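4.2 Rim height and carrying stability

The second series dealt with trays as used in self-service canteens. Rim height is usually fixed by the supplier according to how the trays stack, and earlier work on spillage (Niskanen and Tuominen, in the Akham survey) recorded it only as "low" or "high". We measured it directly at the midpoint of each long side and at the corners, where moulded trays tend to be slightly thinner.

Diners at the Gondora site carried a full tray from the till to a seat of their own choosing. Walking distance was up to 50 metres. Spillage was taken as the loss in weight of the drink between the till and the table.

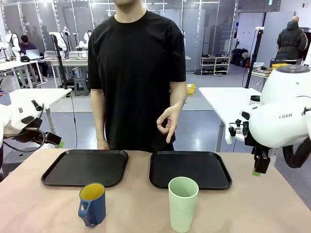
Figure 3. Rectangular trays with raised rims and rounded corners, with drinking vessels in front.

Losses at the Kunder site were lower throughout, although the same model of tray was in use. The floor there is level, whereas the Gondora hall has a ramp of 2 degrees between the till and the main seating area — a difference we had not allowed for in the original plan. The 43 journeys that crossed the ramp were therefore treated as a separate group. Within that group, rim height had no clear effect on the amount spilt, and filling level remained the stronger predictor.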